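Home | Ask | Topics | Old Buildings & Art | Members | Log in

Is the carved stone over the Reden chapel door really medieval?

I went to Reden in November to see the small chapel up the hill from the market square. Over the north door there's a carved stone, a woman kneeling with one arm up and what might be a vine or a snake running behind her. The sign next to it says twelfth century and "in its original position." The leaflet they sell inside says the same thing, nearly word for word, so I assume one was copied from the other.

I'm not convinced. The stone is a different color from the wall around it. The left edge goes straight through her foot, as if someone trimmed the block to fit the space. And the carving is very crisp for something that has supposedly faced the weather on a north wall for eight hundred years. The capitals on the same side of the building are worn down to lumps.

I asked at the desk and was told that "experts have confirmed it." Which experts? No answer to that. I was offered a second leaflet.
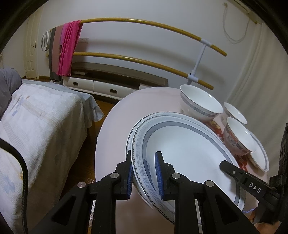
The second leaflet mentions that the chapel was "restored with great respect" after a fire but gives no year. To me that sounds like a polite way of saying it was mostly rebuilt. It also claims the woman is Mary Magdalene, where the sign says Eve. Those are pretty different people.

So, two things I'd like to know. Can you tell a medieval carving from a nineteenth century one just by looking? And is there any way for an ordinary person to find out what's on paper about a stone like this without paying for a report?

I can't get up close to it. The lintel is well over my head and there's a railing.

14 comments | 6 shares

pale_lintel

You can't settle it just by looking, and I'd be suspicious of anyone who says they can. But you can look for things that don't fit together, and you've already found a few.

The trimmed edge is the best of them. Carvers did sometimes run out of room, but they usually squeezed the figure in or bent a leg. They didn't finish a foot and then slice through it. A cut like that says the block was made for one place and put in another. That doesn't make it a fake. Plenty of real twelfth century pieces were pulled out of a wreck and stuck wherever there was a gap. It does mean "in its original position" is wrong, or at least that somebody needs to show why it's right.

The crispness is weaker evidence than you think. If the stone spent a few hundred years face down in a floor or plastered into the wall of a house, it could come out looking fresh. Different quarry beds also wear very differently. Your lumpy capitals may simply be softer stone. On the other hand, nineteenth century restorers loved to recut a worn face to make it look sharp again, and then you have an old block with a new surface, which keeps everybody arguing forever.

Things to check from the ground with binoculars:

Tool marks. Look at the flat background, where carvers were lazier. Very even parallel lines all the way across make me think of a later hand, though I've been wrong on this.

The mortar around the block. If it's different from the mortar in the rest of the wall, the stone was set or reset at another time.

Drill holes. Eyes and drapery folds on older work often have them, but copyists knew that too.

Go in the late afternoon if the sun gets round that far, or ask whether you can bring a strong flashlight and hold it low to one side. Flat noon light hides everything.
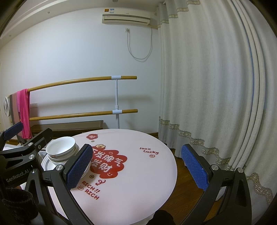 As for the name, ignore both leaflets. A kneeling woman with a plant behind her could be half a dozen people, and unless there's lettering or a second figure you're guessing. I'd want to know where "Eve" first turns up in print. My bet is a guidebook.

Was this helpful? 31 yes | 2 no

trendenwood_walker

its real, i grew up near there and everyone knows its from the old abbey at Trendenwood. they brought it over on a cart after the abbey came down. theres even a matching one in the museum at Prerport with the same face

Was this helpful? 3 yes | 11 no

ashlar_and_rubble

On your second point - yes, you can do this for free or close to it, but it takes patience.

Start with the building file. Somewhere there will be a record of the repairs after that fire, because somebody had to be paid. Ask the regional archive for the restoration accounts and not for "anything about the carving," or you'll be sent the leaflet a third time. Mason's bills are dull and very useful. If there's a line for a new lintel, that's most of your answer. If there's a line for moving one, that's the other answer.

Then look for pictures from before the work. Travelers sketched church doors constantly. A drawing with a blank lintel would be hard to argue with, although artists left things out when they got bored, so don't hang the whole case on one sketch.

I had a similar fight over a corbel at Buckley. The sign there said thirteenth century too. The accounts had it listed as new work, with the carver's fee, and it still took them five years to change the sign. They changed it to "in the medieval style."

About the cart story in the answer before mine: there is nearly always a cart story. It might be true. But if the abbey at Trendenwood and the chapel at Reden used the same stone, a geologist could say so from a chip the size of a fingernail, and I notice that no test is mentioned on the sign or in either leaflet. The piece at Prerport would be worth a visit, if only to see how its label is worded. Museum labels tend to be more careful than chapel ones. If it says "acquired from a dealer," I'd stop leaning on it for anything.

One more thing. When you write to the chapel, ask who dated the stone and in what publication. Ask for the page. You may get a real reference, in which case read it and see whether the author went up a ladder or was working from a photo.

Was this helpful? 22 yes | 0 no

Related topics | Report a problem | Back to top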